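Section 4: Setting up your phone for the Wirnis household meter reader

Written by Gwion Prothero for the Clendby tenants' handbook. Replaces the sheet that came in the box.

The Wirnis app will tell you that setup takes a minute. Allow an evening. The leaflet was clearly written by someone with a new phone, a strong signal and a meter at eye level, and most of us in Clendby have a meter at knee height behind a coat rack. The steps below are the ones that worked in our building. Where I think a feature is not worth the bother, I say so.

4.1 Before you start

1. Find your account number. It is on the second page of the bill, under the payment slip. The number on the first page is the invoice number and the app will reject it without saying why.

2. Write down the reading on the meter by hand, with the date. Keep the paper. If the app and the paper disagree later, you will want the paper.

3. Charge the phone to at least half. The app refuses to scan on a low battery, although the leaflet never mentions this.

4. Check that you have room for the download. The store page gives one size and the app then fetches a second file the first time it opens.

Note: The leaflet recommends the Rornalico mounting clip for a "steady, professional scan." I tried it. It holds the phone at an angle that suits no meter in this building, and two hands do the job for free.

4.2 Preparing the phone

5. Wipe the lens with a dry cloth. If the first scan comes out cloudy, wipe it again before you believe the app's suggestion that your meter is faulty.

6. Look at your case, if you use one. Every opening on the back should line up with what is under it, the flash as well as the lenses. A case that sits slightly off can throw light back into the picture, and the app reports this as "meter not recognized."

7. Turn off any night mode or color filter. The app claims to do this for you. On my phone it did not.

8. Allow the app to use the camera. Say no to contacts and no to location. It complains once and then works the same as before.

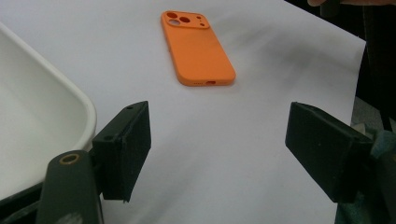 9. Close the app completely and open it again. Permissions do not seem to take hold until you do, whatever the green check mark says.

Caution: Do not stand on a chair or a box to reach a high meter. Type the reading in by hand instead (see 4.4). The bill comes out the same.

4.3 Taking the first scan

10. Switch on the hall light. The phone's own light bounces off the meter glass and wipes out the middle digits.

11. Hold the phone level with the dial and about a forearm's length away. The on-screen box is a rough guide at best. Ignore it if the digits look sharp outside it.

12. Tap once and wait. Tapping again starts the whole thing over, and the app gives no sign that it has done so.

13. Compare the number on the screen with the number on your paper. Do this every time. My first scan gave 2,936, and the last digit on the meter was plainly an 8. Eifion Landeg on the top floor had a 9 read as a 4 and would have been billed for it.

14. If the number is wrong, press Edit and correct it. Do not press Retry, which uses the same picture again and gets the same answer.

15. Press Send, then wait for the reference code. Copy the code onto your paper. "Thank you!" on its own means very little, and I have had it appear with the Wi-Fi switched off.

4.4 Entering a reading by hand

16. From the main menu choose Readings, then Other, then Manual. It is well hidden, and I have my own opinion about that.

17. Type the black digits only. Leave out anything in red.

18. Press Send and copy down the reference code as in step 15.

Note: Manual entry takes less time than scanning once you know where it is. The leaflet calls it a "backup option." I have used it every month since July and have had no corrections on my bill.

4.5 Features you can leave off

Smart Tips sends advice about turning off lights. Neighbor Compare shows how you rank against "similar homes," with no word on what makes them similar. Lloyd, the chat helper, answered my question about a missing bill with a link back to this same setup guide. All three are on by default, under Settings, then Experience.

For a real person, use the phone number on the back of the bill. The one inside the app goes to sales.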